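Section 4. Sorting out the cords

The Omow comes with two orange cords, one thick and one thin, and a strong suspicion that you will mix them up. Read this section before you plug in anything.

1. Clear a patch of table. Dinner plates do not count as cleared because you pushed them over a bit.

2. Unwind both cords completely. If one has tied itself in a knot overnight, undo it by hand. Pulling harder has been tried, mostly by people who then wrote to us.

3. Find the thicker, brighter cord. It goes to the base. The thin, paler one goes to the lamp head and can wait its turn.

4. Draw the thick cord out across the table in a more or less straight line. A little sag is fine. Leave the thin one lying loose to the side in a wide curve.
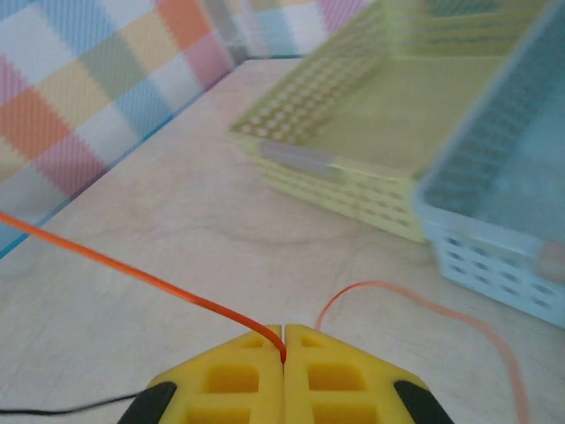 Fig. 4. Brighter cord drawn across the table, paler cord left slack.

5. Push the thick cord into the base socket until it clicks, then do the same with the thin cord at the lamp head.

NOTE: The thin cord likes a big, lazy loop. Do not fold it flat to make it look tidy — it will remember.

CAUTION: Never run either cord under a rug, through a door hinge or past a rabbit.

Spare cords are sold by Zuccaro under part number 2935 (thick) and 3700 (thin). Please check which one you need before ordering. Then check again.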